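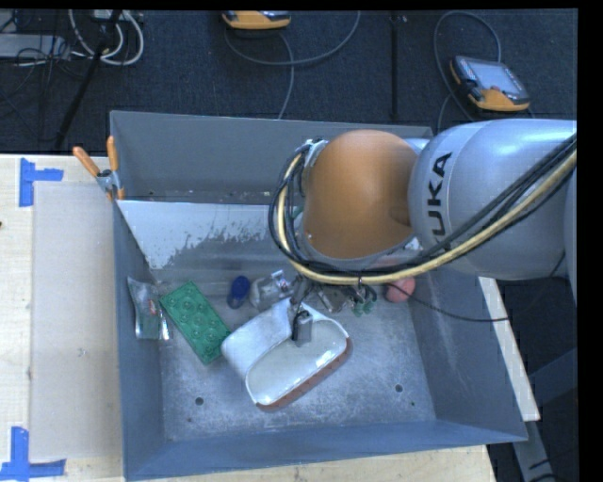 The big gray bin on its wooden table

Charter review, round two! The Gelow council wants to rewrite the part on recall votes, and I've been reading the draft over breakfast (all 200 pages, pity me). Right now it takes 3000 signatures to force a recall. I'd leave that alone, but the two members from Zosska want it doubled. Comments are open until the end of June, so please send yours in, even if it's only a line or two.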